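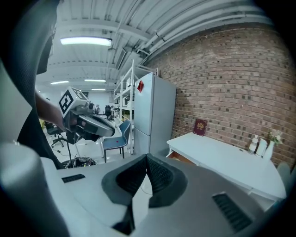 Student grippers in the project workspace, Satmont College.

Manipulation Project Course: Frequently Asked Questions

The questions below are the ones most often received by the course office from students considering the Manipulation Project Course. Students already enrolled should consult the course handbook, which takes precedence wherever the two differ.

General

What is the Manipulation Project Course?

It is a one-semester project course in which student teams teach a robot arm to carry out a household task. Teams choose a task, record demonstrations of it with hand-held grippers, train a model on the recordings, and present the result to a panel in May. The course is offered by the Department of Engineering and is open to all majors.

Do I need experience in robotics?

No. Students must have completed one programming course with a grade of C or better. A course in statistics or linear algebra is recommended. The first three sessions cover the equipment, the recording software and the basic ideas behind learning from demonstration.

How many students are admitted?

The course admits 14 students per semester. A waiting list is kept until the end of the add/drop period, and places are offered in the order in which applications were received.

May I take the course more than once?

The course may be taken for credit once. Former students may apply to return as peer assistants, a paid position with separate hours.

Teams and tasks

How are teams formed?

Teams are assigned by the instructor, Renata Ojeda, after the second session. Students may name one person with whom they would like to work. Such requests are considered but cannot be guaranteed.

What kinds of tasks are allowed?

A task must be one that a person can do at a table in under a minute, using objects that can be replaced if damaged. Tasks involving open flame, blades, glassware or live animals are not approved. Past teams have sorted cutlery, folded washcloths, and packed a lunch container. The Plundberg team, which took its name from its members' dormitory, recorded 468 demonstrations of closing a drawer, and their report is available from the course office on request.

Can we change our task after it has been approved?

Yes, once, and only before the midterm review. A new proposal form is required. Demonstrations recorded for the first task do not count toward the minimum for the second.

Equipment

What do the grippers record?

Each recording contains video from the camera on the gripper, the opening of the jaws, and the position of the gripper over time. The printed square markers are used in tracking and must be kept clean. Do not write on them or cover them with tape. A marker with a bent corner or a scratch should be reported to the lab desk so that the cube can be changed.

May I use one gripper in each hand?

Two-handed tasks are permitted once every member of the team has passed the single-gripper check. Teams planning a two-handed task should say so in the proposal, as the pairs are shared and must be reserved.

What should I wear?

Closed shoes are required. Long hair should be tied back, and rings and bracelets removed. Sleeves should be kept clear of the jaws — rolled to the elbow is sufficient.

What happens if a gripper is damaged?

Stop recording, save the session, and leave the gripper at the lab desk with a note of what occurred. Students are not charged for ordinary wear, including worn finger pads. Unreported damage may lead to the loss of reservation privileges for the whole team.

May equipment be taken home?

Grippers may not leave the building. Laptops purchased for the course may be borrowed overnight against a student card and must be back at the desk by 9:30 a.m.

Recording sessions

How long is a session?

Reservations are made in blocks of 47 minutes, with the remainder of the hour kept for charging, copying files and returning the furniture to its place. A team may hold two reservations at any one time. A block is released if no member of the team has arrived within 15 minutes of the start.

Who may be present in the room?

Team members, course staff, and guests who have signed the visitor sheet. Guests should be told before they enter that recording is in progress. The lenses are very wide, and people standing well to the side will often appear in the video. Anyone who does not wish to be recorded should wait in the corridor.

Where are the recordings kept?

All files are copied to the course server, Bosik, at the end of each session. Personal cloud accounts may not be used. Recordings are kept for one academic year after the course ends and are then deleted, unless the team has signed the release form.

Assessment

How is the course graded?

Grades are based on the proposal, the midterm review, the recorded data, the final demonstration and an individual written report. A robot that fails its task in May does not by itself result in a low grade. The panel gives considerable weight to how well a team can account for its failures.

What if I miss a session because of illness?

Notify the instructor before the session begins. One absence may be made up during open lab hours; further absences are referred to the department.

Contact

Questions not answered on this page may be directed to the course office or to Renata Ojeda during posted office hours. Please include your student number and, if enrolled, your team name.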